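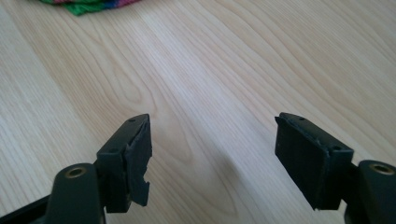 Handheld Driltero, unit 8: finger pads, again
Thu 19 June
Flanport bench notebook

Unit 8 came back to my bench with a tag on it saying "grip a bit soft." I've seen softer descriptions of worse things but not many. The left pad has lost a good part of its right edge, with a big bite out of the lower half where you can see the block behind it. The top corner is curling out too. If this is a bit soft I would like to see what whoever wrote the tag considers torn.

Left and right in this entry are as seen from behind the gripper, looking out between the fingers. I'm writing that down because in April I didn't, and the wrong finger got stripped.

State before touching anything

Left finger: pad torn as above. Block OK. Both screw holes on the top face clear. Brass insert in the arm looks fine and doesn't turn when I lean on it with a pick.

Right finger: my first note says "pad good, leave it." See below for how long that lasted.

Arms: no cracks I can find. Ran a fingernail around both bosses and along the corner where arm meets block. Fingers open and close freely with no pads touching, so the linkage isn't the complaint.

Pad log says this set went on 17 sessions ago. The set before it did 132. Same pad stock, same Tetteh order, same person cutting them (me), so I have been staring at the log book as if it owed me money. The only entry that differs is the adhesive. The long-lived set was on the old tape, and this one is on Gilex, which we switched to when the old roll ran out and the Gilex was in the drawer. That is all the engineering that went into the decision.

Second look

Charalambos Sotiropoulos wandered over, tilted the thing toward the window and asked why I was only changing one. I said the right one was good. He put his thumbnail on the upper left corner and wiggled it at me. Crossed out "leave it."

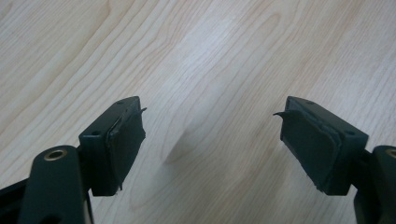
Unit 8, both fingers open over the bench. Flap lifted at the upper right corner of the left pad, strip curled off the upper left corner of the right pad.

So both sets of top corners are going, and they're the two that face each other. The bottom edges are fraying as well. My guess is that the corners meet a hair before the rest of the pad does when the gripper closes on nothing, and every empty close gives the facing layer a little tug. People close it on nothing constantly. I do it while I'm thinking. It's very satisfying and I suppose I should stop.

Charalambos blames the tape. His argument is that a pad that's stuck down properly doesn't care about being tugged. My argument is that a pad that isn't tugged doesn't care about the tape. We left it there and he went to get coffee, and came back with one coffee.

What I did

1. Took both fingertip blocks off the arms. Screws into a dish, left ones on the left side of the dish.

2. Peeled the old pads. The right one came off in one piece with the backing still on it, quicker than I'd have liked. The left one came off in instalments. The facing layer let go first and the backing stayed put, so I was there for a while with the plastic scraper. Do not use the metal one. There's a gouge in a block on unit 18 that has my name on it in spirit.

3. Wiped both faces with alcohol, let them dry, wiped again. The cloth came away gray the first time and clean the second.

4. Checked the faces with the small straightedge. Left is flat. Right has a tiny rise at the bottom, old adhesive I'd missed. Back to the scraper, back to the alcohol.

5. Cut two new pads from the Tetteh sheet with the template. Rounded all the corners this time with the nail clippers from the first aid box, which I've put back. Old template has square corners and I think those give the peel somewhere to start. Not proven.

6. Left pad on Gilex, right pad on the last bit of the old tape, found stuck to the underside of the shelf where somebody (handwriting looks like mine) had labeled it SPARE. Pressed each one in the small vise between scraps of board and went to lunch.

7. Blocks back on. Snugged all the screws before tightening any of them, then closed the fingers on a strip of paper. It held evenly at the top and slipped at the bottom. Loosened, nudged the right block, tried again. Third go was good, the paper tore before it slid.

Yes, two different tapes on one gripper. If the left pad lifts first Charalambos wins. If both lift at the corners I win. If both last I'll have learned nothing at all and will be delighted.

Grip check afterward

Picked up the felt pen, the empty tape core, the folded rag and the big washer, each one from flat on the bench. The washer is still a nuisance, but it always was. Rag came up first time. Pen rotated slightly if I took it near the end, no worse than unit 18 does with the same pen.

Didn't do the bottle. The bottle has gone missing. If you have it, it belongs on the check tray, and it is not for drinking from.

To do

Redraw the pad template with rounded corners and bin the square one, so I'm not tempted.

Order tape. Ask for the old one by its part number this time, which is on the inside of the cardboard core I just used for a grip check.

Look at the pads on 18 under a good light with a thumbnail, both sides, all corners. It was marked good by the same eyes that marked the right pad good on this one.

Add a line to the tag: which finger, which corner, what it was holding. "A bit soft" can stay as an option for people in a hurry.

Put a stop on the empty close? A bit of foam tube on the linkage might do it. Charalambos says that's a fix for my thinking habit and I should get a stress ball.

Unit 8 is back on its hook with a green tag. Old pads are in a bag taped inside the back cover, the left one in more pieces than the right.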